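Cards & Stationery > Printing at home and small runs > Paper and folding

My folded greeting cards crack along the fold, what do I do wrong?

Skokano

Good evening to all. I am making a small edition of greeting cards, 70 pieces, for a shop in my town. The design has a dark green colour over the whole front and it continues over the fold to the back. The print shop delivered them flat and I fold them myself at home with a bone folder. On almost every card the green breaks on the fold and a white line comes through, like a small scar. The paper is from Karkby, the smooth one, and it is quite thick. I did not ask about the grain when I ordered, I must admit.

Is it possible to rescue the cards which are still flat? And what should I write in the next order? In October I want to make a second edition together with an invitation, so I would like to learn it properly now.

Cokolo

This is very common with a full colour over the fold. The toner lies on top of the paper and does not go into it, so when the paper bends, the toner breaks. Thick and smooth paper makes it worse.

For the flat ones: make a crease before you fold. Put a card on a cutting mat, take a steel ruler and an embossing tool with a round point, and draw the line 2 times with medium pressure. Then fold slowly, so that the raised line is on the inside of the card. Please try it first on a spoiled card.

For the next order, write clearly "grain parallel to the fold" and "creased, delivered flat". Creasing is a different thing from scoring with a knife. Ask for one folded proof before they print all 100, or how many you will need. If you can change the design, leave the colour only on the front and let it stop a little before the fold. I did this with a set of 9 Christmas designs and had no more complaints from the shop.

Quách

just use thinner paper

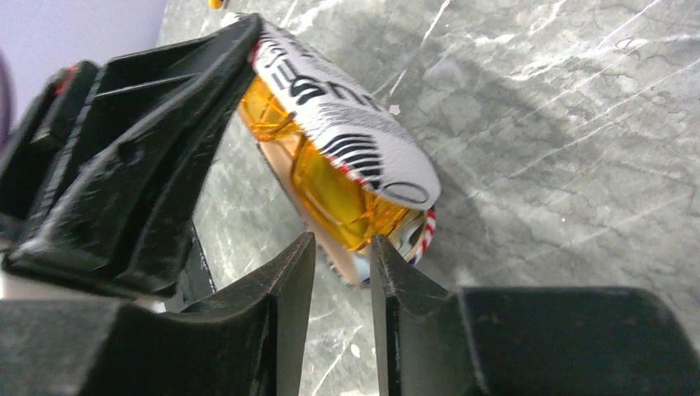
Last changed: 11/07/2021

Skokano

Thank you both. I made the crease with the round tool and it is much better, only a very thin line is visible if one looks for it. I will ask the printer about the grain before I order again. Thinner paper I do not want, because the card must stand on a shelf.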